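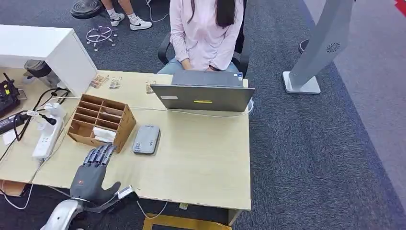
机の上の段ボール仕切り箱

共用の机は、放っておくと端から物で埋まる。ケーブル、付箋、個包装の菓子、誰かにもらったカード。引き出しのない机ならなおさらで、しまう場所がないものは天板に残る。

事務所の片付けを手伝う小さな会社、サストステッドのレシュマ・ンクナさんは、こうした机にまず段ボールの仕切り箱を置く。薄い段ボールを格子に組んだだけの、ふたのない箱である。

「最初から立派な収納を買うと、中身のほうを収納に合わせることになります。段ボールなら切って直せますから」

ンクナさんがこの箱を使い始めたのは8月、引っ越しの荷ほどきで余った瓶用の箱がきっかけだった。以来、訪ねた事務所は19か所になる。どこでも始め方は同じで、机の上のものを一度全部おろし、戻すときに一マスに一種類だけ入れる。畳んだ紙やティッシュのような軽いものは手前のマス、背の高いものは奥。空いたマスは空けたままにしておく。

ノートパソコンを使う机では、箱の位置で使い勝手が変わる。右利きの人なら画面の左側に置くと、マウスを動かす手とぶつからない。正面に置くと向かいの人との書類の受け渡しに邪魔になる。ケーブルは箱の下をくぐらせず、机の奥か横へ逃がす。くぐらせると箱が傾き、動かすたびに引っかかる。

菓子は箱に入れない、というのもンクナさんの決まりだ。マスに入れると奥に残り、忘れられる。小袋のまま机の奥の縁に並べておけば、通りかかった人が取っていく。袋が三つか四つ並ぶくらいがよく、それ以上は棚に置く。

カードの扱い

意外に困るのがカードや絵はがきの類だという。名刺より大きく、書類より小さい。重ねると下のものは見なくなり、立てかけると倒れる。

ンクナさんは、まず一枚ずつ手に取って表を見る。風景の写真が入ったものは季節で分け、今の季節のものだけを机に出す。秋のカードなら葉が落ちるころまで、と期限を決めておく。
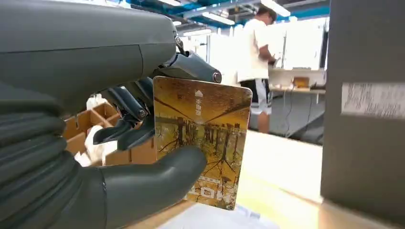

水面に黄葉の木々が映る秋のカード。ハングルの文字が入っている。

出しておく一枚は、仕切り板の切り込みに差す。切り込みはカッターで深さ2センチ。浅いとカードが前に倒れ、深いと絵柄が隠れる。表面につやのあるカードは窓に向けると光って見えにくいので、少し斜めにするとよい。残りは封筒に入れ、季節の名を書いて棚に移す。

文字が読めないカードも分け方は変わらない。外国語のものをひとまとめにすると、結局その束だけ誰も開かなくなる、とンクナさんは言う。誰が受け取ったか分かるものは、裏に鉛筆で名前を書いておく。

箱を作るには

材料は段ボール板と定規、カッター、カッターマット。仕切り板は箱の内寸より2ミリほど短く切る。ぴったりに切ると湿気の多い日にふくらみ、抜けなくなる。板の高さの半分まで切り込みを入れ、縦と横を互い違いに差し込む。接着剤はいらない。慣れた人なら20分で組み上がる。

既製品を買う場合は、レクエナの組み立て式の箱が2000円で手に入る。仕切りを抜いてマスの大きさを変えられる。もう少し丈夫なものがほしければ、ドレンダーに厚手の板を使った型がある。どちらも天板に直接置くと紙粉が出るため、下に薄い紙を一枚敷く。

手前の角は袖や手首が当たり、早く傷む。つぶれてきたら箱の前後を入れ替えて使い、両方が傷んだところで作り直す。ンクナさんの事務所の箱は、いま三代目である。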